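3 December 2022

Woke at 8 to rain on the roof and thought, bugger it, the garden can wait. I'd promised myself I would finish the hall cupboard this weekend (it's been half emptied since November) but the kettle was closer, and then so was the couch.

Got going eventually. Found 27 jigsaw pieces in a shoebox, all sky, from a puzzle I'm fairly sure I gave to the op shop years ago. Sorry, whoever bought that! Also the good scissors, two torches that don't work and the warranty for the old Kotian heater, which died last winter. Kept the scissors, binned the rest, felt very grown up.

Lunch was toast, if I'm counting toast, and then I grazed my way through the arvo with the radio on. The cricket was slow and I didn't mind a bit.
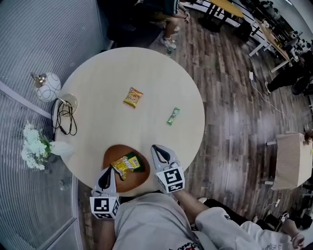 Snacks and the squiggly lamp.

Walked down to Skurero once it cleared up, 40 minutes there and back because I took the creek path. The water's right up over the stepping stones and it smelled gorgeous down there – all wet gum leaves and mud. Paid nine dollars for a punnet of cherries, which is robbery, but it's December and I'd been dreaming about them for weeks. Ate half on the way home and got juice on my grey jumper. It's soaking in the laundry tub now.

Meant to ring the dentist about moving my appointment and forgot they don't open Saturdays. Monday, then. Must put the bins out tomorrow night too – recycling this time, the yellow lid.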